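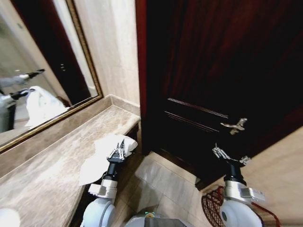

Casa de banho do piso 1 — verificação de segurança e conservação

Ficha n.º 767
Data: 2026-02-09
Gestão do imóvel: Brirker
Verificação feita por: Troels Lauritsen
Ficha anterior: sem pendentes de segurança, dois pendentes de conservação

Classificação usada: C (conforme), V (a vigiar), R (requer intervenção), NV (não verificado). Os comentários vão por baixo de cada ponto. Quando não há comentário, não havia nada a acrescentar.

1. Espelho e bancada

1.1 Fixação do espelho à parede — C
Espelho de grandes dimensões, moldura dourada estreita. Pressionado com a mão nos quatro cantos, sem folga. Na próxima visita levar a régua de nível; a moradora perguntou se estava direito e a olho não me comprometo.

1.2 Vidro do espelho, lascas e manchas — C

1.3 Tampo de mármore, fissuras — C
Os veios mais escuros do tampo já foram confundidos com fissuras numa ficha antiga. Passei a unha nos que levantavam dúvida e não há ressalto.

1.4 Remate entre o tampo e a parede — V
O rodapé de mármore está firme. O vedante tem um troço ressequido, com o comprimento de um dedo. Não justifica chamar ninguém só por isto, mas deve ser refeito quando a Zupan vier tratar do duche (ver 3.4).

1.5 Canto do tampo do lado da porta — V
É um canto a direito e fica perto da passagem. Os adultos da casa estão habituados. Se houver crianças pequenas de visita, pôr protetor de silicone. Ficou um par na gaveta de cima.

1.6 Móvel por baixo do tampo, produtos de limpeza — R
Desentupidor e lixívia guardados juntos, ao alcance de qualquer pessoa. Pedi que o desentupidor passasse para o armário alto da lavandaria. Confirmar na próxima visita.

2. Porta

2.1 Abertura e fecho — C
Abre e fecha sem arrastar no mosaico. No inverno passado prendia um pouco em baixo; foi afinada em março e não voltou a acontecer.

2.2 Puxador de alavanca — C
Acabamento prateado, espelho do puxador bem encostado à madeira. A alavanca volta sozinha à posição de repouso.

2.3 Fechadura e chave — R
A fechadura tem buraco de chave e a chave não estava lá. A moradora julga que está numa caixa com outras chaves da casa, sem etiqueta. Enquanto não aparecer uma segunda cópia que fique do lado de fora, no gancho do corredor, a porta não deve ser trancada por dentro. Este ponto vem da ficha anterior com a indicação de conservação. Passei-o para segurança.

2.4 Madeira, verniz e molduras das almofadas — C
Verniz com brilho, sem zonas levantadas. Limpar o pó das molduras com pano quase seco e não usar o spray multiusos, que deixa película.

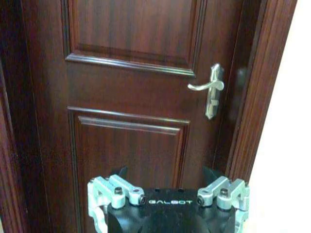 3. Duche

3.1 Painéis de vidro curvos — C
Sem lascas nas arestas. Verificar sempre com a luz acesa e também com a luz apagada, porque os riscos finos veem-se melhor de lado.

3.2 Portas de correr e puxadores — V
As portas correm até ao fim. O puxador mais curto, no painel do lado da parede, tinha folga num dos parafusos. Apertei-o. Se voltar a soltar-se, trocar a anilha e não apertar mais, por causa do vidro.

3.3 Misturadora, marcas de quente e frio — C
As marcas vermelha e azul leem-se bem. Temperatura máxima testada com termómetro, dentro do limite combinado com a Brirker.

3.4 Mangueira e suporte do chuveiro de mão — V
A mangueira é comprida e fica pendurada em voltas. Não tem fugas nas roscas. O suporte de calha desce um pouco com o peso do chuveiro e deve ser substituído. A peça da Jitano serve, segundo o catálogo, mas convém medir a calha antes de encomendar.

3.5 Ralo e escoamento — C
Vinte segundos com a água toda aberta, sem acumular na base. Retirados cabelos do ralo.

3.6 Base do duche, aderência — R
A base branca é lisa e não tem tapete. O anterior foi deitado fora por ter bolor nas ventosas. Comprar outro, de preferência com furos grandes, e pendurá-lo depois de cada utilização. Até lá, sair do duche com uma mão no puxador não é solução, o puxador não foi feito para isso.

4. Sanita e assento eletrónico

4.1 Fixação da sanita ao chão — C

4.2 Assento com bidé eletrónico, comando lateral — C
Os botões respondem todos. O assento está bem encaixado e não desliza para os lados.

4.3 Ligações de água atrás da sanita — V
Passei papel absorvente pelos tubos finos e pelas uniões do lado esquerdo. Saiu seco em todas menos numa, onde ficou um ponto de humidade que pode ser condensação. Repetir dentro de uma semana. Se voltar a aparecer, fechar a torneira de corte e chamar a Zupan.

4.4 Alimentação elétrica — C
Botão de teste do diferencial acionado no quadro, disparou à primeira. Etiqueta do circuito reescrita, a antiga já não se lia.

4.5 Suporte do papel — C
Cromado, tampa a fechar bem.

4.6 Balde do lixo — C
Fica no canto, atrás da sanita, fora da passagem. Pode continuar aí.

5. Pavimento e circulação

5.1 Mosaicos e juntas — C
Mosaico bege grande, sem peças ocas ao toque. As juntas junto à base do duche estão mais escuras do que as restantes e saem com escova e detergente neutro. O produto da Flamard que havia no armário é para grés não vidrado e não deve ser usado aqui.

5.2 Passagem entre o duche e a sanita — R
Toalha branca amontoada no chão, entre a base do duche e a sanita. É o ponto com mais risco de toda a ficha, por ser exatamente onde se põe o pé ao sair. Uma toalha solta sobre mosaico escorrega mesmo quando está seca. 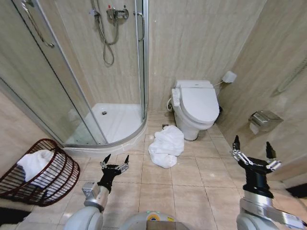
Se a família quer alguma coisa no chão ao sair do duche, tem de ser um tapete com base de borracha, estendido, e levantado no fim. As toalhas usadas vão para o toalheiro da parede direita ou para o cesto da roupa. Falei disto com a moradora e ela concordou, mas pediu que ficasse escrito para mostrar ao resto da casa.

5.3 Cesto da roupa — R
Cesto de arame castanho-avermelhado, diante do duche e meio tombado. Neste sítio estorva a entrada e a saída. Propus dois lugares: debaixo do toalheiro, se couber sem tapar a passagem para a sanita, ou fora da casa de banho, no corredor. O cesto é leve e tomba com facilidade, por isso não convém enchê-lo só de um lado.

5.4 Pequenos objetos no chão — R
Um objeto cinzento pequeno junto à base da sanita. Apanhar tudo o que for miúdo antes de lavar o chão.

5.5 Toalheiro — C
Bem preso. Serve para toalhas, não serve de barra de apoio. Se um dia for preciso apoio, monta-se uma barra própria, com buchas adequadas à parede.

6. Ventilação e iluminação

6.1 Extração de ar — C
Segura uma folha de papel fino contra a grelha.

6.2 Luz de teto — NV
Faltava o escadote. Fica para a próxima.

Pendentes, por ordem

5.2 e 5.3 — moradora, hoje
2.3 — moradora, procurar a chave e mandar fazer cópia
3.6 — comprar tapete para a base do duche
1.6 — mudar o desentupidor de sítio
4.3 — repetir o teste do papel
3.4 e 1.4 — Zupan, numa só deslocação
6.2 — Troels Lauritsen, na próxima visita, com escadote

Cópia desta ficha na pasta da Brirker e outra na porta do armário da lavandaria, por dentro.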